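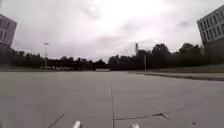
The big plaza at Cleldale, as seen over the robot's front end.

May
By Rozália Fodor

Home | Stories | How Stuff Works | Try It | Ask Us

What Does a Robot Do on a Big Flat Plaza?

If you came to the robot open day at Cleldale hoping for lasers, I have bad news. The star of the show was a small rolling robot called Akia, and its big trick was driving across some concrete.

Wait, come back! Driving across concrete is harder than it sounds. You've been doing it on your own two feet since you were a baby, so you've forgotten how many times you fell on your face.

Akia was built at a workshop called Ridine. The person in charge of it for the day was Szabolcs Juhász, who has been fixing robots for so long that he says "good morning" to them. (They don't say it back. He keeps trying.)

How does it know where it's going?

You know where you're going because you look. Akia looks too, with a camera that faces forward. The two little white shapes at the bottom of the picture are bits of its own front, the way you can see the tip of your nose if you cross your eyes. Go ahead and check. I'll wait.

Looking is the easy part. A camera only gives a robot a giant pile of colored dots, and the robot has to work out what the dots mean. Gray dots at the bottom: probably ground. Bright dots at the top: probably sky. Green dots off to the side: probably grass, and Akia is supposed to stay off the grass, just like you.

Then there are the lines. Concrete slabs have joints between them, long thin stripes where one slab stops and the next one starts. Sometimes there's a crack as well. You'd step over a crack without thinking, unless you're the kind of person who worries about your mother's back. A robot has to decide. Is it a line? A hole? The edge of a cliff? The first time Akia met a crack, back at the workshop, it stopped and sat there for 56 seconds. Szabolcs ate most of a sandwich.

What does it do all day?

It practices. That's the part they leave out of the movies. Akia drives a little way, its computer saves what the camera saw, and later the people at Ridine go through it all and find out what the robot got wrong. They have a list. When I visited, the list had 243 mistakes on it, and number one was "thought a puddle was a door."

I asked Szabolcs if that was a lot of mistakes. He said it used to be around 2,000, so he was in a very good mood. 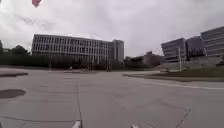 Photo: Ridine / Cleldale open day

A gray, cloudy day suits this kind of work pretty well. Strong sunshine makes strong shadows, and a shadow can look a lot like a thing. Akia once refused to drive over the shadow of a flagpole. It went all the way around, very politely, as if the shadow might be busy.

Dark patches on the ground are tricky in the same way. There's one over on the left in this picture. Is it damp? Is it a drain cover? I've stared at it for ages and I'm still not sure, and I have a whole human brain. So let's be kind to the robot.

Far-off things cause trouble too. A person at the other end of a plaza is just a tiny dark smudge to a camera. So is a bush, if it's the right sort of bush. The robot has to keep checking as it gets closer, and be ready to slow down if the bush starts walking.

Does it ever go fast?

Nope. I walked beside it during the demonstration and had to shorten my steps. An 8-year-old in front of me asked if it was broken. Szabolcs said no, it was being careful. The kid said his grandpa drives like that.

Slow is on purpose. A slow robot has more time to think, and if it bumps into your ankle, you keep the ankle.

Be the robot

You can try this one at home or in the schoolyard. You need a friend and some chalk.

Draw a start and a finish, with a few wiggly lines in between. Your friend is the robot and has to look straight ahead the whole time. You give the orders, and the only words allowed are "forward," "left," "right" and "stop." The robot must do exactly what you say, even if it's silly. Especially if it's silly.

Then swap places. Write down every mistake. If you end up with fewer than 243, Szabolcs would like a word with you about a job.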